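# Tallo (sidewalk robot)

**Tallo** is a small wheeled delivery robot designed and built by Yusri Menon at the Hakis shared workshop. Its navigation software is developed largely in simulation, on a rendered model of city streets.
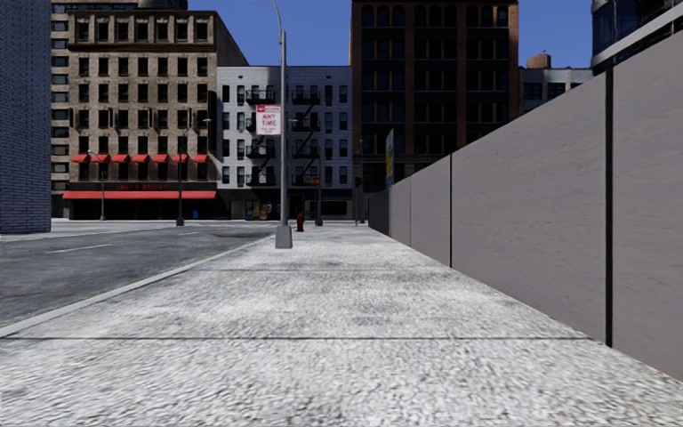
Work on the robot began in February, when Menon adapted the frame of an earlier garden cart. The present version weighs 20 kilograms and carries loads of up to 40 pounds. Its drive motors and controller were salvaged from a Vostarov mobility chair, and the body panels were cut and bent by hand in the workshop.

## Software

The route planner keeps the robot on the sidewalk and away from curbs, poles and walls. Each revision must complete 1,000 simulated trips before it is loaded onto the machine. Revision 451 introduced slower travel near intersections and a revised method for detecting the curb edge.

## Variants

A second chassis, known as Acuña, uses the same software with larger wheels and a lower cargo box. It remains under construction at Hakis.

## See also

- Mobile robot
- Path planning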